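Simulation Cell Technician, Werness Kitchen Handling Cell
Claltard (on site)
Full time, one year with possible extension
Apply by the end of July

Ledwood is hiring a technician to look after one machine, in both its forms. The Werness cell is a single arm with a two-finger gripper that handles produce on a kitchen counter. It exists as hardware in our Claltard shop and as a simulated copy that runs overnight. The two are supposed to match. Keeping them matched is most of this job.

The technician who set up the cell has moved to another team. You will have six weeks of overlap with her before you take over the logbook.

What the work is

On the simulated side, you will maintain the gripper model, the counter and wall setup, and the produce models. Before each overnight run you load the start positions, open the fingers fully, and check the view from the wrist camera. The item should lie between the two pads with clear space on both sides. The pads should face each other at the same height. If a pad has shifted in the model, the run doesn't start until it is fixed and the change is written down. 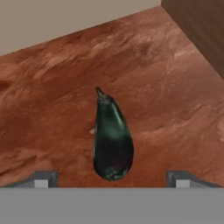 Runs that stop partway have to be sorted the next morning. Usual causes are a collision shape that is larger than the item it belongs to, a joint limit typed in wrong, or a friction value someone changed and forgot to change back. Long items with a narrow end, such as eggplants and pears, cause more trouble than round ones, and we expect you to spend time on their contact settings.

On the hardware side, you will clean and replace finger pads, check finger travel against the gauge block, re-zero the arm after any crash, and inspect the wrist cable where it bends. Pad wear gets measured and entered into the model so the simulated grip doesn't drift away from the real one. The current setup sheet has 111 lines. Some are out of date, and rewriting it is your first assignment.

What you need

Two years of hands-on work with robot arms, CNC machines or similar equipment. A trade certificate or associate degree is fine.

Enough Python to read a config script and change it safely.

Experience with any physics simulator. We use one built in-house called Paisan, and we will train you on it.

Careful notes. Other people restart this cell from what you write.

You must be able to lift up to 11 pounds above shoulder height when swapping the gripper assembly.

Experience with camera calibration is useful but not required.

Hours and pay

Day shift, with an early start when an overnight run needs to be cleared before the team comes in. There is an on-call rotation shared among six people. Calls are mostly handled remotely. Pay is hourly, with overtime, and depends on experience. Health coverage starts on your first day.

How to apply

Send a resume and one page about a machine you kept running: what went wrong with it, how you found the fault, and what you changed afterward. Address it to Iida Ruotsalainen, cell operations, through the Ledwood jobs page. No cover letter needed. Interviews include a short practical session at the cell, where you will set finger travel and correct a start position in Paisan.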